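The coffee table is having a moment, or so I was told by three separate press releases before lunch. It should be low, it should be dark, it should have a little gold on it, and it should be kept clear at all times. Dulley, the furniture chain behind two of those releases, calls this "the quiet surface." I have lived with coffee tables all my life and have yet to meet a quiet one.

Hadiza Dauda has spent 13 years dressing living rooms for people who want to sell them, and she is a believer. A black gloss top, she told me, makes a formal sofa look intended. She means the kind with carved scrollwork along the back and big damask flowers on the cushions, the kind many of us grew up being told to sit on properly. Put a pale wood table in front of it and the sofa looks inherited. Put a black one there and it looks chosen.

I can go along with that, up to a point. Then she said the top should hold one object, "at most," and I asked where the drinks go.

"On a side table," she said.

My apartment has no side table. Neither did the last three I rented.
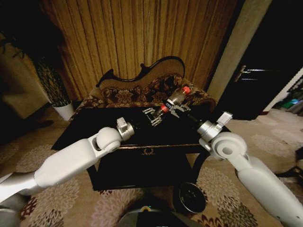
Gloss is the part of the pitch I trust least. Every showroom has perfect lighting and a person with a cloth. At home there are fingerprints, and there is the ring left under a soda bottle that somebody stood there during the first half and forgot. Bello Osagie, who refinishes furniture in a workshop behind the Afolabi building, gets a steady stream of black tables every December, ahead of the holiday visitors. The owners want the shine back. He can usually give it to them, and he says the same people turn up the following winter.

His advice is dull: coasters, a soft cloth, no spray polish. He won't be drawn on whether gold trim is tasteful. "If it's stuck on straight, I don't mind it," he said, which is the most sensible design opinion I heard all week.

Gerkis sells a tray for $400 that is meant to solve the bottle problem. It's handsome. It also covers so much of the table that you might as well have bought a cheaper table. The Kivport catalog has one for $23, and I'd have trouble telling you what the other $377 is for.

Dauda thinks I am missing the point, and that an empty table changes how a family behaves in a room. Perhaps it does. I tried it for a weekend. By Saturday evening we had put our glasses on the carpet, and I was the one who kicked one over.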